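When the Pads Let Go

By the end of December the Sendwood team had a gripper that closed on command every time and still dropped things. The fault showed up first at the Estton site, where the two-finger tools were being used to practice tidying small household items. Out of 100 lifts in one run, 37 ended with the object back on the table.

The logs were no help. They recorded finger position and motor current, and both looked normal. A strand of beads would rise an inch or two, then slide out one end while the fingers reported a firm hold.

Engineers at Hiebert, the shop that builds the fingers, took 3 units apart. The cause was the glue behind the textured pads. It had softened, and under a sideways pull the pad crept along the finger and took the load with it. On a box the creep was too small to matter. On a necklace it was enough.

Pudau, which supplies the pads, has changed the adhesive. Sendwood now has operators push each pad sideways with a thumb before a session - a check that takes seconds - and pull the tool if anything moves. Jewelry stays on the task list, over a table and at low height.

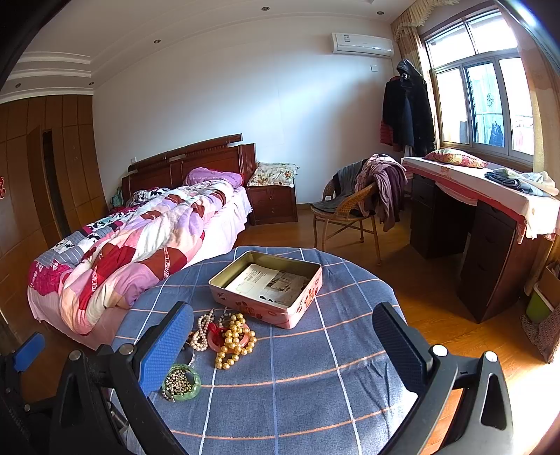

The older units are still being refitted. Until that is done, none of them will be used on glass.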